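Looking Closely at Wood Grain
Nallden Children's Learning Centre - Materials Around Us, Sheet 2
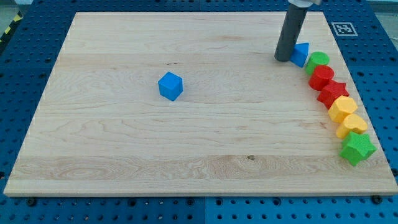 Coloured blocks on a board of pale maple. Look for the small dark knot.

What is grain?
Wood comes from the trunks and branches of trees. As a tree grows, it adds new layers of wood beneath its bark. When the trunk is sawn into boards, those layers show up as lines. We call this pattern the grain.

On the maple board, most of the lines run from side to side. In some places they bend and swirl. Wood with an unusual pattern of this kind is called figured wood.

What is a knot?
A knot marks the place where a branch once joined the trunk. The wood of the branch grew in a different direction, so it often has a darker colour and a rounder shape.

Words to know
Grain - the pattern of lines in wood.
Figured - having swirls, waves or other unusual markings.
Prism - a solid shape with two matching ends and flat sides. The red star is a prism, and so is the blue triangle.

Try this at home
Ask an adult to help you find two wooden objects. Place a sheet of paper over each one and rub gently with the side of a crayon. Compare your rubbings. Which object has the clearer grain?

Rubbings may be brought to the Ellery Room on Sunday, where they will be displayed until the end of June.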